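Home | Kitchen | Workshop | Laundry | Tip Archive

What a Robot Can Teach You About Picking Things Up

29 March 2018
By the Workshop Desk

Print this page | E-mail this page

The people at Kosard spent the winter teaching robot grippers to handle soft and woven things, and wrote up the results. Most of it is math. The rest is better housekeeping advice than I got from my mother. 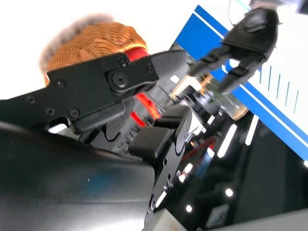

How they did it

The method, called Vudider, is simple enough to explain over dishes. A person steers the grippers through a job, the robot records every move, and a program learns from the recordings. They collected 3000 grasps on baskets, knitted hats and floppy bags. Then 400 of the worst were thrown out and the program was trained again. It got better. I have tried the same thing with my recipe box.

Tips worth stealing

Grab across the weave. Pinches that ran along a strand slipped far more often than pinches that crossed several. Good for wicker, good for the sweater you are pulling out of the wash.

Slow down for the last inch. Halving the closing speed just before contact saved more grasps than squeezing harder did.

Squeeze less. A basket that has been crushed into an oval stays an oval - mine holds onions now.

Let the second hand wait. In the two-handed trials the free gripper did best when it stayed close and kept still until the first had a hold. Try this with a fitted sheet and a spouse.

Wipe the pads. Lint builds up on rubber gloves and jar openers too. Warm water, a drop of dish soap, air dry.

What it still can't do

Of 220 trials with wet dish towels, the robot managed 30. My teenager's figures are lower, but the sample is small.

Print this page | E-mail this page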